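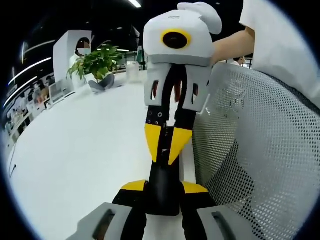
Progress report to the Wegener Fund
Project: Hand-held grippers for teaching the Firnell packing cells
Prepared by Leonie Harms, Novent
2021-12-02

Dear all,

This covers the stretch since our April report, and I'm glad to say it is a much happier one to write! In April we had plans, a training room and a lot of nervous questions from the packing hall. Now we have people teaching the robots themselves, and asking when they can have another go.

Where we are

The grippers are in regular use. A packer holds one, does the job as they would want it done, and the recording goes off to train the arm. We have 914 usable recordings so far, against 386 when we changed the way we run the sessions. Most are of picking small cartons out of a tray and standing them upright in a box. The rest are of turning a bottle so the label faces out, a fiddly job that the old fixed program never managed with the taller bottles.

The two cells at Prostent have been running on the new training for the carton work. They still stop more often than we would like when two cartons stick together, and someone has to walk over and part them. We are collecting more recordings of exactly that, and the packers have been very good at thinking up awkward ways for cartons to stick.

What has changed for the staff

Of the 17 packers at the site, 13 have done the two-day course and signed up to record. The other four have chosen to stay on the line for now, which was always part of the agreement, and their hours and pay are the same as before. Two of them have asked to sit in on a session in the new year.

The biggest change is in who gets asked. Before, if a cell was doing something daft, a packer filled in a slip and an engineer came when there was time. Now the packer can record a better way of doing it, and the engineer works from that. I sat in when one of the late shift showed how she tips a full tray slightly before taking the first carton. She has done it for years and it was in none of our written instructions. It is in the training now, with her name against it.

Recording counts as skilled work and is paid at the higher rate for the hours spent on it. We had budgeted for fewer people wanting to do it, so this line is over - please see the note on money below.

Not everything has gone smoothly. Holding a gripper at chest height is tiring, and in the first few weeks we ran sessions that were far too long. Two people had sore wrists and told us so. We now stop after 25 minutes, swap over, and nobody does more than three turns in a shift. The quality of the recordings went up as well, so we should have done it from the start.

There is also the question of what happens to jobs on the line once more cells are in. Staff raised it at both open meetings and I would like us to answer it properly. The site's written promise of no redundancies runs to the end of next year. The packers would like it extended, and so would I. Firnell's managers have agreed to talk about it before the next cell is ordered.

Money

Equipment is under budget, as the second set of finger pads has lasted well. Staff time is over, for the reason given above. I would like to move the saving across to cover it, and need your agreement to do that. The total stays the same.

What comes next

We will keep on with stuck cartons until the stops come down, then go back to the bottles. The remaining course places are open to the warehouse team, who have been asking since the summer. I also want to bring two packers into the group that picks the tasks, because at present that is just me and the engineers, and our guesses about which jobs people would most like to hand over have been wrong more than once. We thought it would be the taping. They like the taping. It is the bottom row of the pallet they want rid of.

If any of you would like to come and try a gripper, please do. Let me know a few days ahead and I will find you a slot in a session.

With thanks and best wishes,
Leonie Harms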